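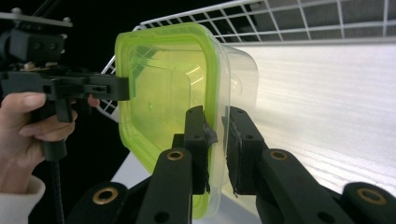 Two hand-held grippers on the clear container with the green rim.

Gripper comparison, working group minutes
September, 2:00 p.m., Kukel bench room

Present: Nhyira Abubakari (chair), Marichka Skoryk, Emiliano Olivares, Dede Baidoo (minutes)
Apologies: Gifty Annan

1. Last minutes
Accepted. Dede to correct the spelling of Trirkero in item 4.

2. Finger tips
Marichka reported on the taped tips against the bare ones. With bare tips the container slipped in 20 of 50 lifts. With the dark tape it slipped in 3. All lifts were done with the container empty. Emiliano said the tape is starting to lift at the corners and asked whether the molded tips from Trirkero would hold up longer. Nhyira wants both run on the same object before anything is ordered.

3. Two-handed holds
Emiliano finds the clear walls flex when both fingers close on them, and prefers to put one gripper on the rim. Marichka disagreed -- the rim hold is steadier but the wrist ends up at a bad angle after a few minutes. Not settled. Both holds stay in the test list.

4. Linkage play
Sideways play in the Moriarty linkage is worse than last month. Dede measured it at the finger tip only. To be measured again at the pivots.

5. Cameras
The Nivis camera loses the edges of clear plastic under the bench lights. Exposure was turned down, which helped with the walls but made the black fingers hard to pick out. Gifty sent a note asking for a run with the lights at half. Agreed.

Actions
Marichka: repeat the 50 lifts with molded tips.
Emiliano: rim and wall holds, 20 each.
Dede: play at the pivots, before the next meeting.
Gifty: half-light camera run.

Closed 2:50 p.m.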